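Bimanual lace pulling: results from splitting the demos by phase
Forum > Manipulation > Learning from demonstration
Page 1 of 1

tautline
Posted Thu 18 October

We finished the write-up for the Caldeira lacing study and I want to get some criticism before it goes any further. Short version: labeling demonstrations by phase and sampling them evenly by phase helped a lot more than adding demonstrations did.

Setup is two arms on a common rail, two-finger grippers, one fixed camera over the workspace plus joint states. The task is tightening a laced shoe. The policy has to find a free lace end, pinch it, pull until the lace is taut, and let go. One arm pulls. The other is supposed to brace the shoe if it starts to slide.

We have 2,283 teleoperated demonstrations. The baseline trains on all of them, sampled uniformly over time steps. The trouble with uniform sampling is that most time steps are approach. The pinch itself is a handful of steps per demo, so the network sees a huge amount of "move toward shoe" and very little of "close on a thing four millimeters wide."
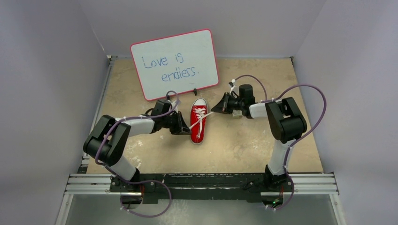
Right arm on the lace, left arm standing off beside the shoe.

For the other condition we cut each demo into approach, pinch, pull and release, and sampled so that each phase got equal weight in a batch. Same network, same number of gradient steps, nothing else changed. We then repeated it with a random subset of 800 demos.

Results on the pinch: uniform sampling with the full set lost to phase sampling with the 800. That held on every seed we ran. Full set with phase sampling was best, but the gap between that and the 800 was small enough that I would not argue for it in front of a reviewer.

Phase boundaries came from gripper width and motor current, so there is no hand labeling in this. The threshold on current is the only thing we tuned.

Happy to answer questions. The draft is still internal but I can paste tables.

mkr_flexures
How many trials per condition? You say "every seed" and then don't say how many seeds.

tautline
90 trials per condition, split evenly over three seeds. Same starting poses across conditions, marked on a printed sheet that we lay down and take away before each trial.

mkr_flexures
Then 30 per seed. That's thin for the comparison between the 800 and the full set, and you already say you wouldn't defend it, fine. It is probably enough for the main comparison if the difference is big. Is it big?

tautline
Yes. Uniform sampling missed the lace or closed on the shoe upper in more than half of its attempts. Phase sampling did that in 15 of the 90. I'll put the intervals in the table when I post it.

gantry_dan
I'm going to disagree with the framing. What you have is class rebalancing. People have been oversampling rare events in supervised learning for decades. Calling it a phase method makes it sound like there is structure in the policy, and there isn't any. The policy never sees the phase label.

Also, if approach is overrepresented, you could get most of this by trimming the approach segments. Did you try that? Cut every demo down so it starts ten centimeters from the shoe and train uniformly on what's left.

tautline
Agree that it is rebalancing. The draft says so in the second paragraph, and the title says "sampling" and not "method." I was sloppy above.

We did try trimming. It helped the pinch and hurt everything before it. Policies trained on trimmed demos did fine when started close and wandered when started from home position. You can stack a scripted approach in front of it, and a lot of labs would, but we wanted one policy from home to release.

gantry_dan
OK. Put the trimming result in the main text then. It's the first thing I'd ask as a reviewer and I did.

oslo_wrist
Is the second arm doing anything? In the picture the left gripper is next to the shoe and doesn't look like it's touching. If it never braces, you have a one-arm task with a spare arm parked in the workspace, and the word bimanual should come out of the title.

tautline
Fair question. The left arm comes in next to the shoe and holds there, and it only makes contact if the shoe moves. In the demos the operators used it when the pull was hard or when the lace snagged in an eyelet. In the policy rollouts it braces less often than the operators did. I don't have a clean number because "contact" is hard to read off the current when the touch is light. We're going back through the video.

I'd keep bimanual for now. Both arms are controlled by one policy and the left arm's position depends on the shoe.

oslo_wrist
Depending on the shoe isn't the same as being useful. Run the same checkpoint with the left arm frozen at home. If success doesn't drop, you have your answer. That's an afternoon of work.

tautline
Freezing it puts the joint states outside anything in training, so a drop could come from that alone. But I take the point. We could retrain with the left arm masked out and compare that. Will do.

oslo_wrist
Masked retrain is better, yes.

Arnaldo Teixeira
I ran a similar comparison at Flatton on cable insertion, and our result went partly the other way, so I'll add it here.

Equal weight per phase was worse than uniform for us on the release. The release phase in our data was very short and very repetitive, so when we weighted it equally the network memorized a few dozen release motions and began opening the gripper early. We got it back by weighting in proportion to the square root of phase length. Pinch stayed good and early release mostly went away.

Do you see early release? With a lace it would show up as the lace going slack before it is tight.

tautline
We do, a little. I had it filed under "pull failures," which in hindsight mixes two things: the lace slipping out of the jaws and the jaws opening too soon. I'll separate them. Square root weighting is easy to try, the sampler takes a weight vector already.

What was your demo count?

Arnaldo Teixeira
Much smaller than yours, in the low hundreds. That is part of why it memorized. You may not have the problem at your size, but your subset run might.

pellucid
What's on the fingertips? I have tried laces with stock hard pads and the flat cotton ones slide out as soon as there's any real tension. If you swapped pads between conditions that would swamp the sampling effect.

tautline
Same pads throughout, not swapped or re-surfaced at any point during the evaluation. I'm not claiming they're the right pads. Slip is the next largest failure after missed pinches.

pellucid
Good. Say that explicitly. People do swap pads halfway through a study and don't think to mention it.

hollis_b
Does this transfer to another shoe? White laces on a red upper has to be about the easiest contrast you could pick. Try white on white or black on black and I bet the pinch falls apart no matter how you sample.

tautline
It drops, yes. We tried a gray shoe with gray laces for a few informal runs in September and both conditions got worse. I didn't count them because the lighting wasn't controlled. The claim in the draft is limited to the shoes in the training set, and contrast is listed as a limitation.

hollis_b
A limitation paragraph is fine, but I'd want at least one low-contrast shoe in the real evaluation. If phase sampling wins there too, the paper is stronger. If it doesn't, then some of what you're measuring is the network learning to find a white line on red, and readers should know.

gantry_dan
I don't think that follows. Both conditions get the same contrast. If sampling makes the difference on an easy shoe, it makes the difference on an easy shoe. That's a valid result about sampling.

hollis_b
Valid and narrow. We can both be right on that.

mkr_flexures
Different question. You threshold on motor current to find the start of the pull. How noisy is that on your arms? On the Brukach arms we have, current drifts as the joints warm up, and a threshold that works in the morning fires early by the afternoon.

tautline
We re-zero against the first second of each demo, when the arm is sitting still. That takes out most of the drift. There are still some bad boundaries. I went through a random batch by eye and the pull start was sometimes several frames early. Moving all the boundaries by five frames in either direction and retraining did not change the outcome in a way I could see, so I stopped worrying about it.

mkr_flexures
That's a useful ablation. Is it in the draft?

tautline
Appendix. I can move it up.

Arnaldo Teixeira
I would move it up. The reason I never tried this on the Nulletham data was that I assumed the boundaries had to be accurate.

tautline
To do, from this thread: split pull failures into slip and early release, square root weighting on both data sizes, masked left arm retrain, trimming result and boundary shift into the main text, one low-contrast shoe if we can get the rig time. I'll post the tables with intervals in this thread once the square root runs are done. The masked retrain will take longer.

oslo_wrist
Please post the masked one even if it's embarrassing for the title.

tautline
I will.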